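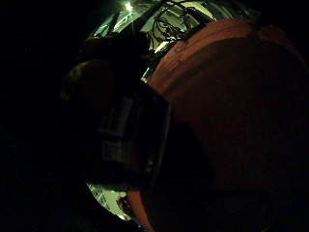
The orange glove, very close up, with some ceiling behind

List home Threads Search Previous Next
February, posted by Bianka Kovács
7 replies | 2 shares

Re: gloves for clearing out the shed?

> I'm finally emptying the shed and the little room behind it, and I've
> already wrecked one pair of gloves on the shelf brackets. What is
> everybody wearing? I need something I can still pick up screws in. My
> hands run small and most of what they carry at Avram is cut for
> bears. Also, do you sort as you go or drag it all out first?
> Vera

Hi Vera and all,

Oh, I have opinions on gloves! I've been a glove person ever since I moved into the place on Vuvport Road and inherited a basement full of somebody else's paint cans. My orange ones are what I grab first, mostly because I can find them again. I had a gray pair from Vellow that I liked a lot (nice long cuff, snug at the wrist) and I set them down on a gray shelf and that was that for most of the winter.

For small hands, go down a size from whatever the chart says, and try making a fist in the store before you pay. If there's a fold of extra stuff across the inside of your knuckles it will drive you nuts by lunchtime. Screws are hard in anything thick. I keep a thin pair in my back pocket and switch, or I cheat and use a magnet on a string and dump the whole lot in a coffee can for later. I have 19 coffee cans. I'm not proud of it.

As for sorting, drag it all out first, if the weather lets you. I tried doing it shelf by shelf and just kept moving the same box of hinges from one end to the other. Once everything was on a tarp I could see I owned three hedge clippers and no working rake. Then sweep the floor before a single thing goes back in, even if you're tired, you won't do it otherwise.

Oh, and watch those brackets! Mine had a burr on the underside that went right through the fingertip of a brand new pair. A few strokes with a file fixed it, so maybe do yours while the shelves are bare.

Does anybody still want the paint shelf, by the way? It's tall and ugly but it's solid, and I'd throw in some of the coffee cans.

Bianka

Reply to list Reply to sender Next in thread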